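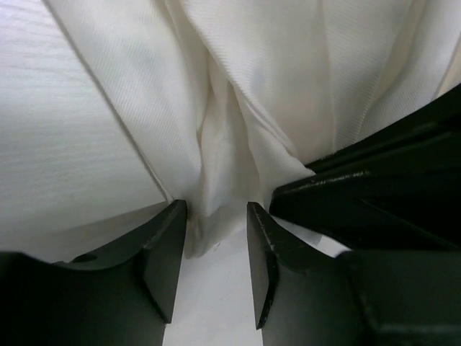 Wrist camera view from the Paltus recording kit: white twill fabric gathered at the gripper fingers.

Paltus Demonstration Recording Kit
Manufacturer: Pedico
Page updated 2024-12-16

Overview
The Paltus kit records human-guided demonstrations for use in training manipulation policies. It is intended for laboratories and production sites that collect their own examples of cloth handling, including picking, spreading, folding and stacking. The operator guides the arm by means of the Ojala hand controller. Camera images, joint positions and finger opening are stored together under a single clock.

Included equipment
Wrist camera with bracket and cable
Two-finger gripper, dark matte finish
Ojala hand controller
Akard recording software, one site license

Specifications
Episodes per session: up to 100
Wrist camera weight: 39 grams
Warranty: 2 years

Recording
Each demonstration is saved as a separate episode with a task label and the name of the operator account. Episodes may be marked as successful, failed or incomplete at the time of recording or during later review. Failed episodes are retained unless deleted by an administrator. Akard exports selected episodes with their labels and calibration data.

Finger wear
Surface marks on the finger tips do not require replacement. Fingers that are bent or loose must be replaced as a pair, and the gripper must be calibrated again before recording resumes.

Ordering
Kits are supplied to order. Replacement fingers and camera cables are available separately. Customers should state the arm model and flange type when requesting a quotation.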